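Begoñe Montoya
23rd February

Okay, long thread, get a coffee. I promised a few of you I'd write up the gripper comparison once we had enough picks in to say something, and we're at 1,219 now, so I'm out of excuses.

The two contenders are the Skjelbred parallel jaw, which we've had forever and which I'm fond of the way you're fond of an old car, and the newer Tusamus finger set that Demetrio Sotomayor talked me into. Same KUKA arm for both, same bin, same blocks.

We picked plain rectangular blocks on purpose. I know, I know, everybody wants to see mugs and stuffed animals! But with a block I can tell you pretty quickly if a miss came from the fingers or from the grasp planner, and with a stuffed giraffe I'm just guessing.
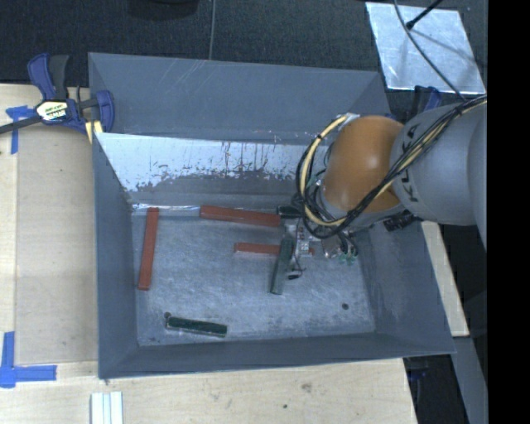 The walls are what get you. A block out on the open floor of the bin is easy for either gripper, but once it slides up against a sloped side you have very little room for a finger, and the whole wrist has to come in at an angle (with all our cabling hanging off it, which is its own adventure).

The Skjelbred jaw is the stronger of the two and it holds on like it means it. Its trouble is the thick fingertips. Along the back edge it missed 17 times in one afternoon, nearly all of them the same way: tip touches wall, controller feels the contact, arm backs off and sulks.

The Tusamus fingers are thinner and get down in there beautifully. They also flex more than I'd like. Pick a long block up near one end and it swings a bit on the way out, and I've had to slow the lift down to keep it from turning in the grip.

One tip if you're trying this at home, or at least at work: clamp your bin. Ours used to creep over the table a hair at a time and I spent more than 400 picks blaming the camera calibration. Sorry, camera.

So for now the Tusamus set stays on, with the slower lift. Demetrio is being very gracious about it, which is somehow worse.

In March I want to try the Tolport controller with both grippers and see if its force settings help the old jaw along the walls. If you've run one, please tell me what you used for the contact threshold, I'd love to start from somebody else's number!

© Begoñe Montoya, Illwood | Contact | Back to top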